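The Well-Kept Desk

A feature on mats, pen cups and the working surface
Mar 2, 2019

The modern desk carries less than it once did. Where a clerk's table was furnished with a blotter, an inkstand, a letter rack and a tray for nibs, the present-day worktable may hold a screen, a telephone and very little else. Two articles have nevertheless kept their place through every change of fashion: the mat and the cup for pens. Both are inexpensive, both are often bought without much thought, and both have a considerable effect on the way a table is used.

The desk mat is the direct descendant of the blotter. In the age of the dip pen its purpose was to absorb stray ink and to provide a slightly yielding surface beneath the paper. Leather-cornered blotters remained in use in offices long after the ballpoint had made the absorbent sheet unnecessary, largely as a mark of rank. The mats now sold for homes and schools are lighter and plainer. They protect the tabletop, soften the noise of objects being set down, and mark out the portion of the table on which work is to be done.

Perrine Hoarau, who advises on furnishings for the reading rooms at Urnthorpe, considers this last function the most valuable. "A table without a mat has no center," she explains. "People spread outward until they reach the edge, and then they begin to stack." Her recommendation is that a mat should cover most of the middle of the table while leaving a clear margin at either side and along the front. The forearms rest on the margin, and the papers stay on the mat.

Color deserves more attention than it usually receives. Black mats show dust, and white ones show everything. The muted blues and grays have become popular in the past several years because they sit quietly against a white table and do not compete with the page. A fine surface texture is also of use, as it keeps a round pen from traveling when it is laid down.

The pen cup has a shorter history. For much of the last century it was simply a jar or mug that had been retired from the kitchen, and many people would still have nothing else. The wire-mesh cylinder is the form most often found in offices today. It does not chip, it weighs little, and its contents can be seen without being tipped out. A rolled rim is preferable to a cut one, which can catch on sleeves.

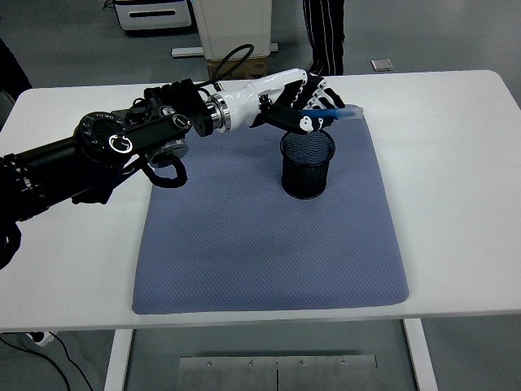
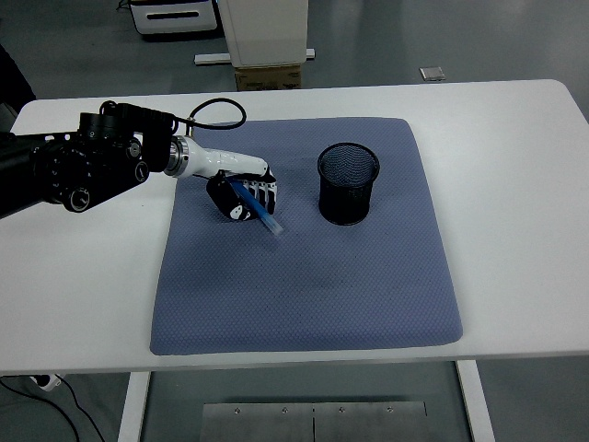
A black mesh cup and a blue pen at a white worktable with a blue-gray mat.

The position of the cup is a matter on which opinions differ. The older manuals placed it at the far corner, on the side of the writing hand. The Urnthorpe rooms have adopted another arrangement, in which the cup stands on the mat itself, toward the back and close to the middle, where either hand can reach it. When the reading rooms were refitted in February, 15 tables were set out in this manner. Staff had expected complaints from readers who use large volumes, but the cups have generally been left where they were put.

Height should be considered along with position. A cup that is too tall swallows short pencils, and one that is too shallow will tip under the weight of scissors or a metal rule. Jomberg, a supplier to schools and public offices, offers its mesh cup in two heights and advises the lower one for pens alone. Ostero makes a weighted version with a felt base, which is quieter but considerably heavier to carry when tables must be cleared. Bodin continues to produce a divided model for those who wish to keep pencils and pens apart.

The question of contents is perhaps the most neglected. Mrs. Hoarau's own survey of the rooms, made before the refitting, brought to light some 80 pens that no longer wrote. They had been returned to their cups by one reader after another – a habit with which most households will be familiar. The rule now followed is that each cup is emptied completely at the close of the month, every pen is tried on scrap paper, and only those that write at the first stroke are put back.

Care of the articles themselves is simple. A mesh cup may be rinsed under the tap and left upside down on a towel overnight. Textured mats should be wiped with a damp cloth in the direction of the weave and allowed to dry flat, as a mat that has been rolled while wet will seldom lie level again. Ink marks are best treated on the same day with a little mild soap.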